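Como remover calcário de louça esmaltada

A água dura deixa um véu esbranquiçado em pratos e taças, mais visível nas peças de cor clara. O procedimento abaixo usa ácido cítrico em pó e serve para faiança e porcelana vidradas. Não aplicar em peças com filete dourado ou pintura sobre o vidrado.

1. Lavar a peça com detergente neutro e enxaguar.
2. Dissolver 70 g de ácido cítrico em 1000 ml de água morna.
3. Mergulhar a peça durante dez minutos. Para um só prato raso bastam 600 ml de solução, num recipiente de fundo plano.
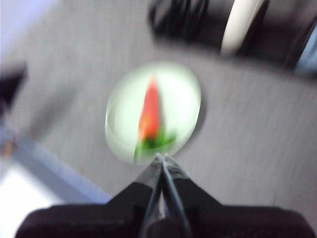 4. Esfregar com esponja macia, em movimentos circulares, do centro para a borda.
5. Enxaguar em água corrente e secar logo com pano de microfibra.

Se o véu persistir, repetir o passo 3 uma única vez. Manchas que resistem a dois banhos são em geral desgaste do vidrado - nesse caso o ácido não tem efeito. Não misturar a solução com lixívia.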